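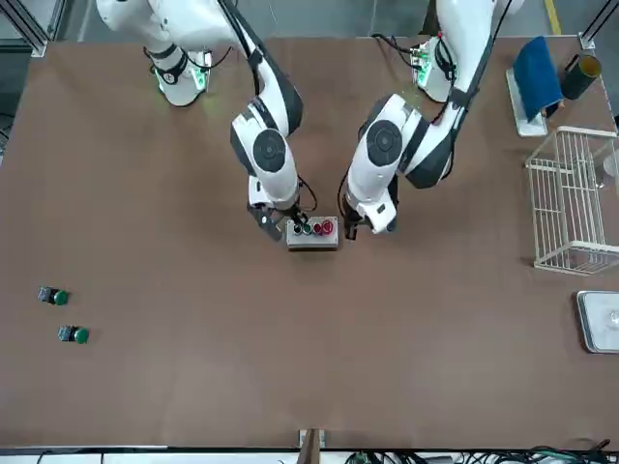 Palline push button station kit, reviewed

I bought the Palline kit in August to replace the start and stop controls on a dust collector and a small conveyor in our shop. It cost $109 from Moltau, with shipping included. I have built two of them now, and I have gone back into the first one to change a button. These are my notes after that.

What you get

The kit has a box with the holes already made, a set of push buttons, contact blocks, a bag of screws, a cable gland and a folded sheet of instructions. The gland was in the bottom of the bag with the screws and I missed it the first time. There are no labels for the buttons. Moltau sells those separately, and I used tape.

The lid lines up with its screw holes on both of mine. The edges of the button holes were clean on the first box. The second had a burr on one hole that I took off with a round file before the collar would sit flat.

The buttons

The green ones are flat and round and have a short, firm travel. The red one with the mushroom head is easy to find with a gloved hand, and I would buy the kit for that alone. The caps have held their color so far, but they are glossy and they show fingerprints.

Each button goes in from the front, a collar tightens behind the panel, and the contact block clips on last. The clip is stiff. Ginette Morin, who helped me with the second station, pushed the block on at a slight angle and it felt seated when it wasn't. Wait for the click, then tug on it. If it comes off in your hand it was never on. 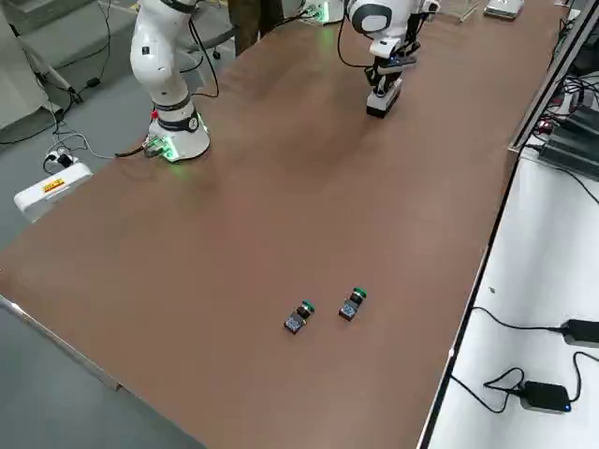 Green push buttons with their contact blocks.

Putting it together

The first station took me 28 minutes without the wiring. The second went faster. You need a small flat screwdriver, a Phillips for the lid and something to tighten the collars. The sheet says hand tight is enough. I gave mine a little more with the plastic wrench from an old Wibisono kit - the Palline kit doesn't come with one, and at this price it should.

Do the wiring with the lid lying next to the box, face down on a rag. The terminals take wire up to 13 mm of strip length, and the screws come already backed out. Space inside gets tight once every block is on. I would leave extra slack on the wires to the end button, which was the one I had to redo.

What I didn't like

The instructions are mostly drawings, and the one for the contact block is printed too small to read. The lid screws are short and soft. I rounded one off and replaced the lot. Loose buttons roll when you set them down on their caps, so lay them on the side of the block.

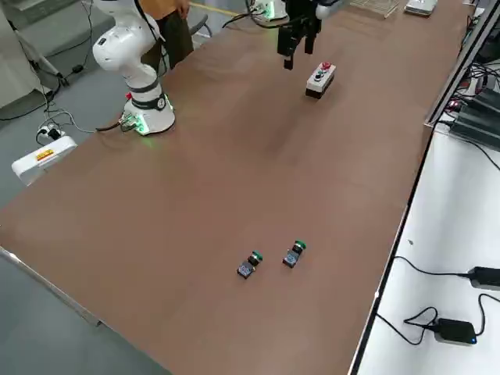 Can you put a button from another brand in a spare hole?
It depends on the collar. A Provetti button fit my box without any trouble, but its contact block would not clip to the Palline collar, so you have to swap the whole button and block together.

Would I buy it again

I would, for a fixed machine in a dry shop. I have not tried it outdoors. Four out of five, with the point off for the screws and the missing wrench.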